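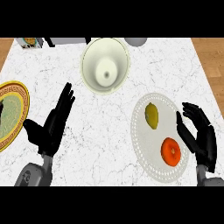 Soup for a Crowd – speaker notes
Plundbridge Community Kitchen evening, main hall

SLIDE 1 – Title

Wait for the chairs to stop scraping. Say hello, thank the hall, point out the fire exit by the coat racks.

Who has cooked for more than ten people? Hands up. More than 50? Keep your hand up if you'd do it again!

I love this subject and I will run over if you let me. Bang on the table at quarter to nine.

SLIDE 2 – Where I started

My first big pot was for the Brotard walk in June. 55 walkers, one borrowed pot, and a recipe meant for a family of 4 that I had multiplied on the back of an envelope. I multiplied the salt too. All of it, straight up. People were very kind and drank a lot of water.

Pause here, it usually gets a laugh.

The point of the story is that soup does not scale in a straight line, and once you know which parts bend, you can feed a whole hall with a calm face.

SLIDE 3 – What scales and what doesn't

Scales fine: beans, potatoes, carrots, lentils, stock cubes if you use them.

Go easy: salt, chili, dried herbs, garlic. Start with two-thirds of what the math says and taste your way up. Rosemary is the one that gets me every time – a big pot with too much rosemary tastes like a hedge.

Water is its own problem. A wide family pot with the lid off loses a lot of steam for its size. A tall deep one loses much less, so if you multiply the water you end up with something thin. Hold back a quarter of the liquid and add it at the end if you need it.

(Skip the evaporation chart if we started late. It's a nice chart though.)

SLIDE 4 – Onions, onions, onions

If they remember one thing, let it be this slide. Most flat-tasting big soup comes from onions that were crowded and rushed. You tip a bucket of them into the pot, they let out all their water, and they boil in it. They go gray and sweet in a sad way.

Cook them in batches in the widest pan you own. Yes, it takes an hour. Put the radio on. When each batch is soft and golden, scrape it into the big pot and start the next one. You can do this the day before and keep them in the fridge, and I think they taste better for it.

Ask: does anyone here freeze cooked onions? Somebody always does, and they always have a good tip. Let them talk.

SLIDE 5 – The Toprak lentil soup

This is the one you can smell from the back of the room. I learned it from the people who run the Toprak stall, who let me stand behind the counter for a whole morning and get in the way.

Red lentils, onions, carrot, a little tomato paste, cumin, and dried mint warmed in butter and poured over at the very end. The lemon goes on the table so people can squeeze their own. Don't put it in the pot. It goes dull if it sits hot for long, and you want that sharp fresh kick.

It costs very little. It happens to be vegan if you swap the butter for oil, so you aren't running two pots. And lentils forgive you! Forget them for ten minutes and they just get thicker. Stir the bottom, that's the only catch.

Recipe sheets are by the door. The amounts in grams are per person, so 600 on the second line is the water in milliliters for 2 people. I've circled it now, because last time it caused some confusion.

SLIDE 6 – Cooling it down safely

Slow down for this one. Less fun, matters most.

A full pot left on the stove overnight stays warm in the middle for hours, and that is exactly what you don't want. Split leftovers into shallow trays right away, set them in cold water if you can, and get them in the fridge within 2 hours. When you reheat, bring it all the way up to a proper bubble and stir it while you do. Reheat once only.

If you aren't sure how long it sat out, throw it away. It hurts. Do it anyway.

SLIDE 7 – Serving

Ladle size decides whether you run out. Measure yours with water at home before the day. Mine held almost twice what I thought it did.

Bread at the far end of the table, after the soup, or the line stops dead while people butter.

Questions, then tasting. Bowls are on the side table, spoons in the blue tub. Ask people to bring their bowls back to the hatch.

If someone asks about pressure cookers: great for beans, too small for a hall. Happy to talk about it afterward for as long as they like.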